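Grirkley Hand-Held Gripper Pair, long-term review

October 6, 2023

I have now opened and closed the Grirkley 3,000 times, and my right forearm would like to file a review of its own. It can wait. The company, Stindton, sells these in pairs, one for each hand, and you use them to show a robot how to do things you could have done faster with your fingers. You squeeze, the jaws close, the session gets recorded, and later on a policy is trained that may or may not have understood your point.

I came to it from remote control. Our last rig was a Folden leader arm on a desk, and picking up a teaspoon through it felt like eating soup in oven mitts by mail. With the Grirkley you're standing over the actual spoon. My first usable demonstration took 2 minutes from opening the case. On the Folden I spent most of an afternoon apologizing to a table. 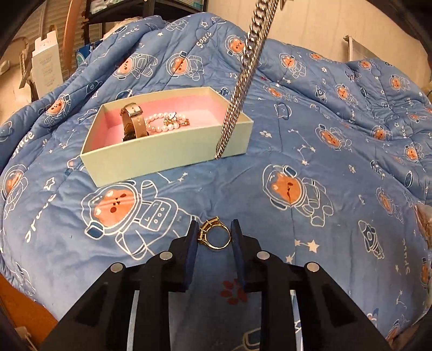

Small objects are where a gripper earns its price, so most of my testing went to tidying jewelry into a box. The pads are generous, a bit padded and forgiving, and they're happy with a watch strap. Rings are another matter. A thin gold band lying tilted on a soft comforter gives you very little to aim at, and if you squeeze too low you collect a mouthful of bedding as well. I learned to come straight down with the jaws wide, stop, think about my life, and close slowly. The clear panel between the arms helps, as you can look down past your own hardware and see what you're about to flatten. Chains are worse than rings. A chain has opinions about gravity, and it will go into the box one link at a time while the rest of it leaves.

Comfort is fair for the first hour. After that the angular plastic starts to introduce itself. Stindton's manual suggests short sessions, and I ignored this in March, when I did an 8-hour day of it and then couldn't open a jar of pickles. The trigger spring is stiffer on the left unit than on the right, on both pairs I've used. Support told me this was within tolerance. I suppose my left thumb is too.

Then there's using both hands at once. You'd expect the second gripper to halve the work. For the first 16 demonstrations it doubled it, with one hand politely waiting while the other made mistakes. It does get better. Once I'd decided that one side steadies and the other side picks, and stuck to that, the recordings stopped looking like two crabs in a disagreement – and the trained policy got noticeably less shy about pearls.

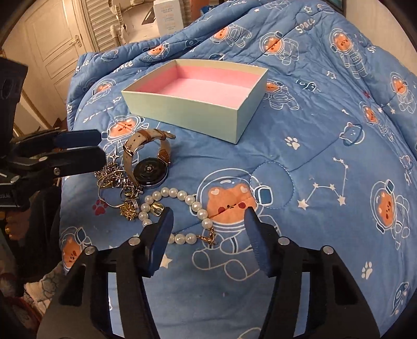
A reader who has the older Mostyn pair wrote in to disagree with me about that fixed split. Swap hands every few runs, the message said, or your robot will learn that the left side is furniture. The same reader throws out any demonstration with a long pause in it, which would cost me nearly everything I recorded before lunch.

I tried the swapping for a week. It's slower and I dropped more, and the resulting policy did reach with whichever hand was closer, so I've grudgingly kept it. The pauses are staying in. If the robot hesitates over a necklace, it came by that fairly.

Smaller complaints: the case has foam cutouts for everything except the charger, and the screws want checking every few sessions. The recording light is dim enough that I've given two complete and rather beautiful performances to nothing at all.

Would I buy the Grirkley again? Yes, over the Folden without much thought. I haven't had the Mostyn long enough on loan to say, and the owner wants it back. If your task is cups and boxes, you'll be comfortable in a day. If it's jewelry, clear your week and keep the pickles open.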